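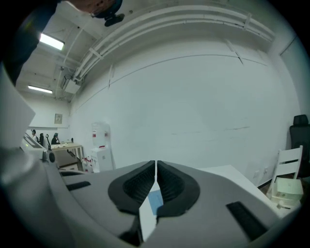 Back room, ceiling end. Pipe bundle, two fluorescents, boxy white unit under the pipes.

1/ Thread on the back room at the Skundumby unit. We take it over on Thursday and I've been working out what the ceiling allows before any shelving gets ordered.

2/ Ceiling is white and so are the pipes and conduits. They run together as one bundle across the room. Painting them in would be easy. I'm leaving them alone until each line is identified and tagged.

3/ Drawings from the previous tenant show 6 lines. No legend. Obaidul Roy is tracing them from the riser and writing the tag numbers on a copy of the plan.

4/ Two rectangular fluorescent fixtures, both lit. Tubes would be the obvious thing to swap for LED, but I want the ballast type first. Direct-wire and ballast-compatible tubes are not interchangeable and I'm not buying both.

5/ The white unit hangs near the junction of wall and ceiling, beneath the pipes. Could be AC, could be ventilation only. The lease schedule says "air handling, 1 no." and stops there. Model plate decides it.

6/ Whichever it is, it needs service clearance. I'm holding 50 cm free below it. Top shelf height on that side gets set from there.

7/ The big white wall is the useful part. Plan is Shirima uprights, 3 bays, fixed to studs if there are studs. If it's block, sleeve anchors and the Drillex hammer drill comes out.

8/ Wall length per the plan is 347 cm. Plan lengths in this building have been wrong before, so I'll tape it at floor level and again at shelf height and use the shorter number.

9/ Zuvier quoted for the shelving with installation included. Their quote assumes a bare wall and no overhead services. Asked for a revised one with the pipe run marked on the drawing.

10/ Open items: pipe tags, ballast type, model plate, wall construction. Paint is last. Same flat white for the wall, nothing on the conduits.

11/ If anyone has used Shirima uprights on block with a full load of paper files, I'd like to know which anchors and what spacing.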